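6/28/20

So the disassembly paper is finally off my desk, and I promised I'd write up the bit that didn't fit in it, which is the bit I like best.

Quick recap if you're new. I've been working on the Kernden project since February, and the question is pretty narrow: can a robot arm learn to work inside an old desktop computer from wrist camera footage alone, with no model of the case? Every tower that comes through the recycling depot is different, so drawing up a plan for each one is a mug's game. We wanted something that could look at a mess of cables and work out which way to go in.

The method (we called it Flilora, don't ask) splits the job in two. One network looks at the wrist view and guesses where it's safe to put the fingers. A second one only cares about contact – if the force reading climbs in a way it doesn't expect, it backs the arm out along the path it came in on. I was dead keen on merging them into one big model, and I spent weeks on that. It was worse! The merged version kept learning to treat cables as solid walls and would just hover over the drive bay like it was scared of the thing.

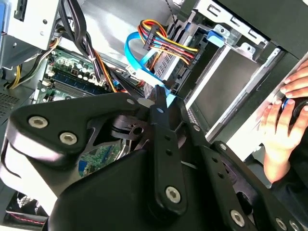
*Gripper in among the cables, drive bay up top, and the blue SATA cable right down near the tip.*

Cables are the whole problem, really. Metal stays where you left it. A SATA cable bends, springs back, slides between the links of the gripper and comes along for the ride. In our first round of 50 attempts the arm got to the drive bay without dragging a cable in only 13 of them, which was a bit grim to present at group meeting. With the split version and 4,000 extra training clips it managed 34 out of 50. Not amazing, but I did a little dance in the hallway.

What I'd love to try next is letting it nudge a cable aside on purpose before going in. Right now it treats every touch as a mistake, and that's not how I'd do it with my own fingers. There's an older planner called Waltance that does something similar with garden hoses (yes, truly), and I reckon I can borrow the cost function. I've got the code half ported and it crashes on startup, so that's my weekend sorted.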